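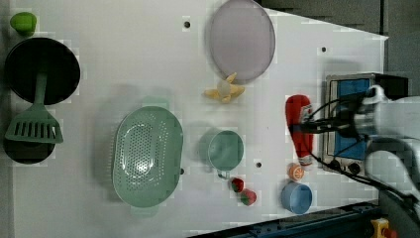
The gripper closes on a ketchup bottle at the Jollville robotics club's practice table.

Play Kitchen, Real Problems
Jun 25, 2018

The students in the Jollville robotics club spent most of the spring trying to get a robot to clear a table. They are still at it now that classes are out, three evenings a week, in a former print shop on the ground floor of the Welter building.

The task comes from the Duda Challenge, a regional contest for high school and community college teams that will be held in August. Each team gets a table of kitchen items it has not seen arranged that way before. The robot has to pick up what the judges name and put it where they say. A run lasts ten minutes. Points are taken off for anything knocked over, dropped on the floor or put in the wrong dish.

Last year the club entered for the first time and finished next to last. The arm did well with boxes and blocks, which the students had practiced on all winter. The contest table had cups and spoons on it.

So this year they went shopping for toys. The practice set is play food and play dishes, mixed with a few things the size of the real article. There are strawberries, an orange slice, a banana with its peel coming open, a mug, a colander, a slotted spatula and black frying pans. Most of it came from yard sales and one large bin at a thrift store.

The banana is the item students complain about most. The peel spreads out in several directions, and the software that picks a grip point tends to choose the end of a peel segment. The fingers close on that, the banana swings, and it usually lands somewhere worse than where it started. The ketchup bottle is easier. It has a long body with nearly straight sides, and it was the first item the team could pick up reliably from any angle.

Flat things are hard in another way. A plate lying on a table gives the fingers very little to get under. The team's current method is to come in at the rim with one finger low and the other high, and it works on the big lavender plate a bit more than half the time. Two members want to try dragging the plate to the edge of the table first. The rules seem to allow it, and an email has gone to the organizers.

The club keeps a log of every attempt. As of last week it held 1,759 grasps, and 1,306 of them were marked as successes. A success means the item left the table and was still in the fingers when the arm got to its destination. The students argued for two meetings over whether a strawberry that falls into the right bowl by accident should count. It does not.

Keeping the log is dull work and it is shared out by rota. One person runs the arm, one resets the table between attempts and one types. The person on reset is supposed to change the layout each time, and that has been harder to enforce than anyone expected. People put things back where they remember them. In April the team found that its best scores all came from layouts with the colander on the left, and several weeks of numbers had to be looked at again. Now a short program prints out a random arrangement before each session.

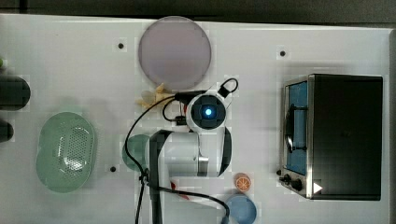 The arm over the middle of the table, with the plate beyond it and the toaster oven to the right.

Cables are the other long-running argument. They can trail across the table when the arm reaches low, and a loop that catches a cup costs the same points as knocking it over with a finger. The students have tried clips, a fabric sleeve and hook-and-loop straps. The sleeve was too stiff and limited how far the wrist could turn. The present plan is to keep the straps and teach the planning software to stay away from the worst poses.

That software is the part the club is proudest of. They call it Kutesell, a name left over from an earlier project that had to do with vending machines. It takes the camera picture, guesses what each item is and works out an order for picking things up, starting with whatever has the most open space around it. The first version took most of a minute to decide. The one they run now takes a few seconds - slower if the arm is hiding part of the table, since it then has to move away and look again.

Money is tight, as it is for most clubs. The entry fee and travel will come to $1,429, and a car wash and a spring raffle have brought in $1,000 so far. A second raffle is planned for July.

Four members graduated this month and will stay on through the contest. After that the club will need new people who can program, and it would also like some who can't. Resetting the table takes no experience. Sessions start at 6 p.m., and the side door is the one that's unlocked.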